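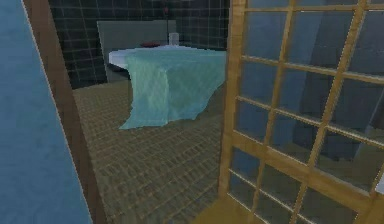
Do you need written rules for a home robot before you test it in a simulator? Write them first, even if it's only a page, or you'll end up bending them to fit whatever the robot happened to do.

I've had Silberg on my work machine for most of August and I'm rather fond of it! It's a set of simulated rooms with a rule checker bolted on. You type in your house rules (how close the robot may pass to furniture, how fast it may go near a doorway, when it must stop and wait) and it runs your robot's route again and again, flagging every breach. I set 3,000 runs going overnight with my five rules and came back to 2,965 clean ones, plus a tidy log of the rest.

The log is the best bit. Each breach gets the rule, the speed and the spot on the floor, in words my mum could follow. Most of mine were the doorway rule. I'd written "slow down near doors" without saying how near, so that was my own daft fault, and Silberg does nag you when a rule has no number in it. Lovely feature, bit smug in tone.

The rooms are plain to look at, a bit blurry along the edges, and the woven floor goes wobbly in places. I can live with that. What I do like is how little clutter there is, so if you want to try a rule on small loose objects you can have one ball out on the floor with open space all round it and nothing else to muddle things.
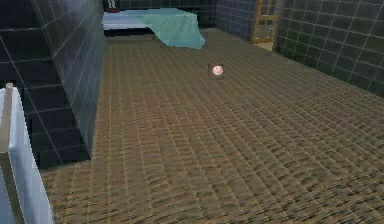

Ingrid Thibodeaux wrote back that a clean log only shows the robot kept to the rules you thought of, and she'd want a second person to read the rules before anyone pressed start. Fair point, and I've started doing it (thank you, Ingrid!). Silberg could help by adding a sign-off box, as Jullodell has had one for ages.

Grumbles: you can't copy rules from one room to another, the help pages are thin, and changing a rule halfway wipes your old results without asking. Save first! I lost three evenings' worth.

Four stars from me, and I'm keeping it for the next lot of tests.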